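Call for participants: clothes and memory, a reading and writing group at Turkgate

We are looking for people who would like to take part in a small project about clothes that we keep. The project is called Gristness and it is run from the upstairs room at Turkgate, in the old part of Brisbridge. It begins in March and continues for two months. You do not need to be a writer. You do not need perfect English either. I am the coordinator and my own English came to me late, so please do not be afraid of this point.

What the project is

Most people have at home a piece of clothing that they no longer wear and cannot give away. It may be a school coat, a wedding shirt, a football scarf, a work apron or a jacket bought on a journey. We ask each participant to choose one such piece and to write about it slowly, during several meetings, with help from the others. At the end we will print a small book of 238 pages, with the texts in English and, where the writer wishes it, also in the first language of the writer.

The idea came from an earlier group, which was led by Isauro Ayala and which worked only with kitchen objects. Those texts were good, but many participants told us that they would have preferred to speak about clothes. A pot belongs to the whole family, they said, but a coat has the shape of one person.

Whom we are looking for

Anyone over eighteen who lives in Brisbridge or can travel here in the evening. We would like to have different ages in the room. In the kitchen group there were many retired people, and we were glad of them, but this time we would like to hear also from people who work in shifts, from students and from parents of small children. If you sew, repair, wash or sell clothes as your job, please write to us, we would be especially happy.

You should be able to:
– come to most of the meetings (if you miss one, it is no problem, but please tell us before)
– read a short text aloud, or let another person read it for you
– listen to the texts of other people and keep private what they ask you to keep private
– bring your piece of clothing to the second meeting, or a photograph of it if it is too large or too far away

What we do at the meetings

We meet on Thursday evenings, from half past six until half past eight. Tea is ready from six. In the first hour we read one or two short texts by published authors, which I will copy for everybody. In the second hour we write, and whoever wants to read can read. There is no homework in the strict sense, but those who write a little at home usually enjoy the meetings more.

The second meeting is different. We put the clothes out flat and we look at them without talking, and each person makes notes on their own piece. I ask people to begin with the plain things: the colour, the collar, the fastening, where a badge or a patch is sewn. A bright red jacket with a stand-up collar and a small flag on the chest already gives a full page, before one word about where it was worn. The feelings can come afterwards and they normally come alone, without being pushed. 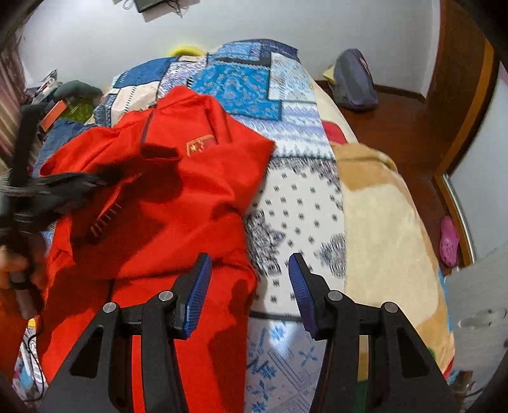
Đức Hầu wrote to me after reading the first version of this call: "You should say clearly that it does not have to be a sad story. I nearly did not apply to the kitchen group, I thought everybody would cry. My text was about a rice cooker and people laughed. If I come again I will write about my football shirt, and I do not want to be the only cheerful person in the room."

So I say it clearly. The stories can be funny, short, angry or quite ordinary. Some people write mostly about pockets and what they found in them. Some write a letter to the person who owned the coat before. If you wish to write only a list, with dates and places, we can work with this too.

What you receive

Participation is free. We pay bus tickets inside the town and we can pay for childcare on the evenings of the meetings, up to a total of 625 pounds for the whole group, so please tell us early if you will need it. Each participant receives two copies of the book and an invitation to the public reading, which will be held in the hall below our room. Nobody is obliged to read there.

The copyright of your text stays with you. We ask only for the permission to print it once. You may use another name in the book, and you may take your text out at any moment until we send the pages to the printer.

The people

Rafail Mavromatis will help with the editing of the longer texts, and Tarek Bouzid is responsible for the photographs and the layout. The printing is done by Joshi, the same small printer who made the kitchen book. I will be present at every meeting, and I also make the tea, for which I apologise in advance.

The building

The room is on the first floor. There is a lift, but it is narrow, and a large wheelchair may not fit. If this concerns you, write to me and we will hold the meetings in the hall downstairs. There is a rail for coats, and a long table that we cover with a clean sheet before any clothes are put on it. Please do not bring pieces that are very fragile or of great money value, we have no insurance for them.

How to apply

Send us a letter or an e-mail of not more than one page. Tell us your name, how we can reach you, and which piece of clothing you have in mind. Two or three sentences about it are enough. Please do not send the piece itself. If writing the letter is difficult for you, you can come to Turkgate on any weekday morning and tell me the same things, and I will write them down.

We choose the group by trying to have many kinds of clothes and many kinds of people together. We do not judge the style or the spelling. Everybody who applies will get an answer, also those for whom there is no place this time, and we will ask them if they want to be on the list for the next group.

Velimir Begović
Gristness, upstairs room, Turkgate, Brisbridge
Call published 2018-07-07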